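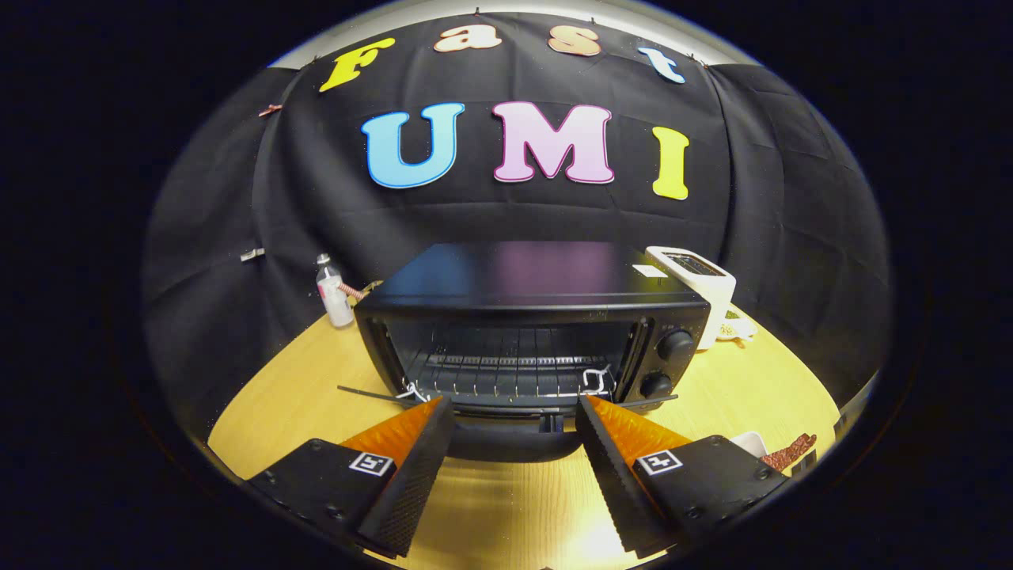

28/06/2022. Handheld demos on the oven task, second round. Same job as in May: approach the open door, put the item on the rack, back out, close the door. Ilídio and I took turns with the gripper and Matilde kept the log. The rack has its zip ties on at the left front and near the right front corner, and both stayed on for every take. I had wondered whether to cut the right one shorter, as it stands up in a small loop close to where the fingertip has to pass. Left it alone so that today's set matches the last one.

We kept 156 demos. Matilde threw out the ones where tracking dropped, mostly on the back-out, when the wrist turns too fast. Ilídio is smoother there than I am. My takes have a small stop just before the door, which I noticed only on playback. If the policy learns the stop it will probably sit there, so I want to train once with my takes and once without.

Notes on how to hold it:

- Come in level. Tipping the gripper down early hides the rack from the camera and the last part of the approach is done blind.
- Close the door by pushing with the outside of the closed fingers. Pulling at the edge slipped too often.
- Pause before the start of each take, never in the middle.
- Elbow off the table.

Remote control comparison: Volkan drove the arm from the desk for the same task. Got 2 clean takes before lunch and gave up on a third at the door. The lag is tolerable in free space but he can't feel the rack, so he slows right down and the motion looks nothing like ours. He thinks the Flirken controller would be better with the gain lowered. I am not against trying, but I wouldn't mix those takes into the main set.

Calibration: the finger markers were read fine at full open and at half. At full close the width came out slightly too large on the first check. Re-ran the open/close sequence and it came back right. Did not find the cause. Check again before the next session and write the value down this time.

Data is on Seixas under the usual path, folder "oven_b". With the May set that makes 444 usable demos. Adelino has the converter running and will start training tonight if the Arilcombe machine is free.

To do:

- split my takes and Ilídio's into separate lists
- vary the starting height, almost all of ours begin at the same one
- ask Simão if the Jimidell mount can come back here for the next round
- Volkan to retry with lower gain, separate folder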